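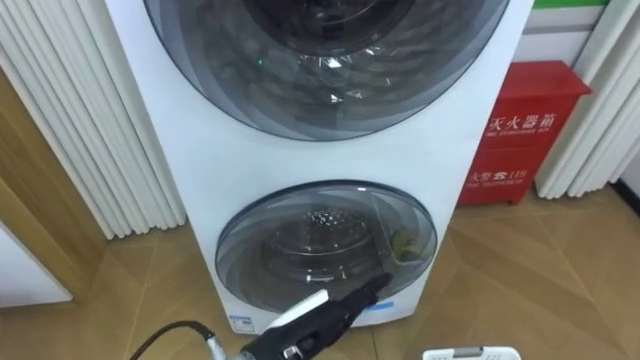 Laundry day at Flomska: notes from the May open house

Flomska opens its doors to visitors once a year, and this May I went with Seo-ah Wi, who is shopping for a washer for her new apartment in Plalville. I mostly wanted to see how people who work with household appliances every day handle an ordinary load of laundry.

The building is on the north side of Plalville, a short walk from the bus loop. We signed in at 10 a.m., got paper badges and were put in a group with Su-bin Byun as our guide. The groups are kept small, and ours was made up mainly of couples and one family with a stroller.

First stop was the fabric room. There is a long sorting table and shelves of test cloth: cotton, fleece, terry, a few synthetics. Su-bin showed us how they stain the squares with coffee, cooking oil and grass, then leave them overnight. The point she kept coming back to was that most people wait too long. A fresh coffee spot came out of cotton with plain water and a little dish soap. The day-old one left a brown ring. We were allowed to try it ourselves. Mine still had the ring after two attempts, Seo-ah's was a bit better.

After that we went to the washer floor, which was the part I had come for. The machine that got the most attention was a white twin-drum washer with one drum stacked over the other. Both doors are round with grey tinted rims, the upper one large and the lower one smaller. If you bend down you can look through the lower glass at the perforated steel of the drum and the patterned wall at the back. The floor under it has a wood pattern, so it looks more like somebody's apartment than a workshop.

Da-eun Yeo took over from Su-bin at this point. She has been with Flomska for seven years and before that repaired washers at a shop in Wunberg. She explained how she uses two drums at home. Everyday clothes go in the large one. The small one gets the things she wants kept apart: underwear, baby clothes, kitchen cloths, anything that needs a hotter wash. She said the habit takes a few weeks to learn, and that she now keeps two hampers in the closet so the sorting is done before she gets to the machine.

Several people asked about low doors. A man in our group has a bad knee and didn't like the idea of crouching. Da-eun agreed that it is a real drawback and said he should try the motion in a store before buying anything - bend, open, reach to the back of the drum, stand up again with an armful of wet towels. She also said to check the back of a small drum by hand after every load. A sock or washcloth can stick to the wall or sit up against the glass by the rim, and then it goes through the next wash as well.

Other advice I wrote down from her talk:

Leave the doors open a little between loads.
Wipe the rubber seal with a dry cloth, including the fold at the bottom.
Use less detergent than you think. For a small drum she uses one level spoonful of powder.
Wash dish cloths at 40 degrees Celsius at the very least, hotter if the cloth can take it.
Don't fill a drum past the point where your hand fits flat on top of the clothes.

Seo-ah asked about noise, which is her main worry with downstairs neighbors. Da-eun's answer was that the floor matters as much as the washer. She recommended checking the feet with a level when it is installed and again after a month. She would not name a brand that was quieter than the others, though Seo-ah asked her twice.

Next door is the drying and folding room, run by Chang-ho Ji. He folds fitted sheets for a living, or so he told the group, and he is very fast. The method is the usual one with the corners tucked into each other, but he does it flat on the table instead of in the air, which I found much easier. He also had us compare towels dried on a rack with towels from a dryer. The rack ones were stiff until he snapped them hard a few times. I have started doing this at home and it does help.

Lunch was in the staff cafeteria. Visitors pay $7 for a tray and the choice was noodle soup or a chicken rice bowl. I had the soup. It needed salt but the portion was large. Coffee is free from the machine by the door.

The afternoon had a repair talk by Yoon-hee Baek at 2 p.m. It ran 19 minutes over and people didn't seem to mind. She took apart a drain pump on the bench and passed around what she has found in them over the years, mostly coins, hairpins and bra wires. Her advice was to clean the filter every other month with a shallow tray underneath and an old towel under the tray. My own washer had gone far longer than that. I cleaned the filter the same evening and got out a button and a lot of grey lint.

Getting there: take bus 40 from the station and get off at Kong Street. Parking is limited and the lot was full before the first tour. There is an elevator, and the washer floor is fine for strollers. Bags go in lockers at the front desk, so bring a coin. Sign-up for next year opens in the spring at the front desk or by phone.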